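# A Robot That Stacks Blocks

Open day at the Lurkance workshop 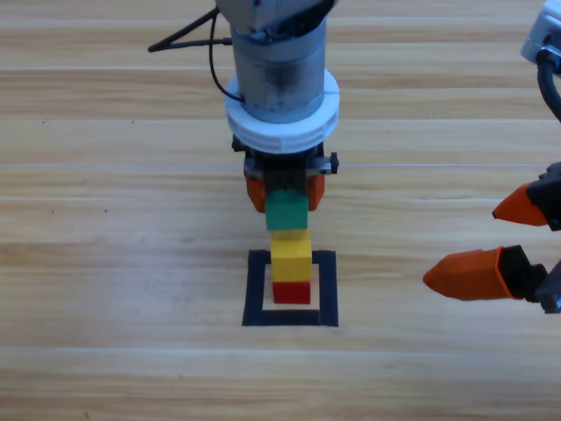 *By Nataša Hodžić | 10 Jun 2022*

Two robot arms share a wooden table at Lurkance. One of them is holding a green block over a yellow block and a red block. The other arm waits at the side with its fingers open.

Spyros Leka looks after the arms. On open day he showed them to 96 children from the schools in Nuvulska, in small groups, and let everyone ask questions.

## What is a robot arm?

A robot arm is a machine that can bend and turn, a bit like your own arm. At the end it has a gripper, and the gripper does the job of a hand. The ones at Lurkance have two orange fingers each. You have five on each hand, but two are enough to pick up a block.

## Why is stacking hard?

You can stack blocks without thinking much. Your eyes tell you where the block is, and your skin tells you how hard you are squeezing. A robot needs a number for everything: how far to move, how far to turn, how wide to open its fingers.

If one of those numbers is wrong, the block can land crooked and the tower may fall. Spyros told us the arms made 700 tries in their first month of practice, and 300 of those towers fell down.

## What is the black square for?

The square is made of tape. It marks the place where the tower should be built. People use it too - they can look at the table and see right away if a tower is in the wrong spot.

## Do the arms bump into each other?

They could, so the computer keeps track of both. Before one arm moves, the computer checks where the other one is. If they would get too close, one has to wait. Spyros also has a stop button. He let a girl named Damgaard (that is her last name, and she likes to be called by it) press it, and both arms stopped.

## Try it at home

You need three blocks and a friend.

1. Close your eyes. You are the robot.
2. Your friend tells you where to move your hand, using only *left*, *right*, *forward*, *back*, *up*, *down*, *open* and *close*.
3. Try to build a tower in 60 seconds.
4. Swap places.

**Gripper:** the part of a robot that holds things.

**Program:** a list of steps for a computer to follow.

The next open day is in September.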